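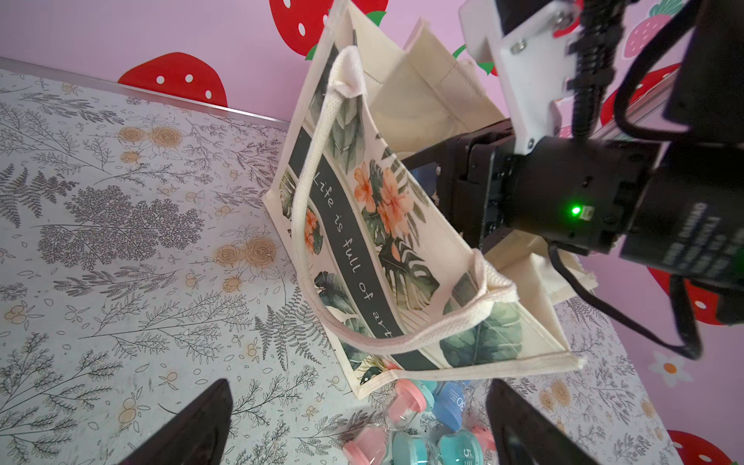 Section 3: Washing and Re-proofing Canvas Bags

Jan 2, 2024
By the Skivora Care Desk

Most care labels on printed canvas promise more than the cloth can give. "Machine washable" usually means the bag will come out in one piece. It says little about the print, and less about the size. Read this section before you trust the label.

Before you start

1. Empty the bag and turn it inside out. Shake the grit from the corners and the bottom seam.

2. Test the print. Press a damp white cloth on a small patch for a full minute. If color comes off, stop and spot clean only.

3. Measure the bag flat and write the numbers down. You will want them if it shrinks and the seller says it didn't.

Washing

4. Fill a basin with cool water and add a small amount of plain liquid soap. Products sold as "canvas shampoo" cost more, and we have yet to see them do more.

5. Soak for ten minutes, then press the water through the cloth with your palms. Do not wring. Wringing twists the handles at the stitching.

6. Rinse until the water runs clear.

CAUTION: Do not use bleach on cream or natural cloth. It yellows the fibers and weakens the thread.

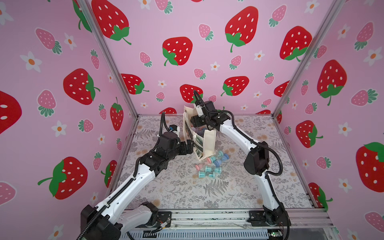
7. Roll the bag in a dry towel, press, and hang it by the bottom edge in the shade. August sun will fade a dark print faster than a year of shopping.

NOTE: Some guides suggest a low tumble dry. We don't. Our test bag went in at its full width and came out noticeably narrower, with one handle longer than the other.

Re-proofing (optional)

8. Wait until the bag is fully dry. Spray Grunasura 600 on the outside only, holding the can at arm's length. Work outdoors or by an open window.

9. Leave overnight, then drip water on a corner. If it soaks in, apply one more light coat. If it still soaks in, a third coat is unlikely to help, whatever the can says.

CAUTION: Proofing spray can darken pale cloth for good. Try it inside a seam first.

For loose stitching and frayed binding, go to Section 4.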